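Packing Table Help Wanted at Atside – Part Time

We're looking for one friendly, patient person to join us at the packing tables here at Atside, where we sort small goods and box them up for the shops that order from us. It's gentle work for the most part, and if you are the sort who likes a tidy drawer and a lid that closes properly, we think you'd be very happy with us!

You'd be spending most of your time with shallow cardboard boxes, mesh baskets and clear bags of little odds and ends, getting the right things into the right box and keeping your table clear enough to work on.

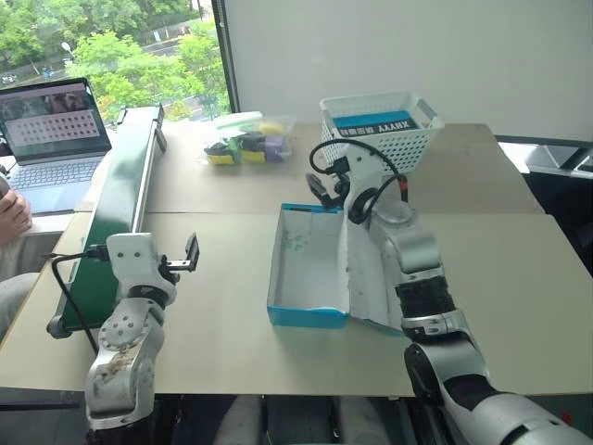 No experience is needed, and Wendy Crabtree will sit with you for your first 3 shifts (she has been packing longer than any of us and doesn't mind being asked the same thing twice). You should be comfortable standing for part of the day – we do have stools – and able to read a packing list in ordinary print. A shift has a 45-minute lunch break, and the kettle is always on.

To apply, please write a few lines about yourself to Archana Vashisht at the Atside front desk, or drop in and ask for her. We'd love to hear from you by October 4, 2026, and we do answer every letter, even if it takes us a little while.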